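Haverford robotics course, project thread. Posting our notes in order, mostly for the team taking over in March.

1/ Task: pick up a part, move it, release it. Reltis arm, two-finger gripper, wrist camera. Every run gets logged, failed ones included.

2/ Wrist view with the white cloth as backdrop. The silver finger plates sit on either side of the black handle and red block. Check this view before every session. 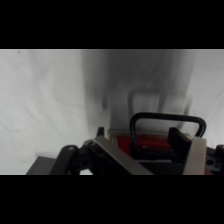 3/ Logging. One file per run, 500 runs per batch. Run 3249 has a bad timestamp, so skip it when you load batch 7.

4/ Grip force. We started at setting 5 and dropped to 4. Clodagh Madigan has the comparison plots.

5/ Open problem: release timing. The fingers open before the arm has settled. We tried a fixed delay, which made every run longer. Next attempt reads joint velocity and waits for it to drop.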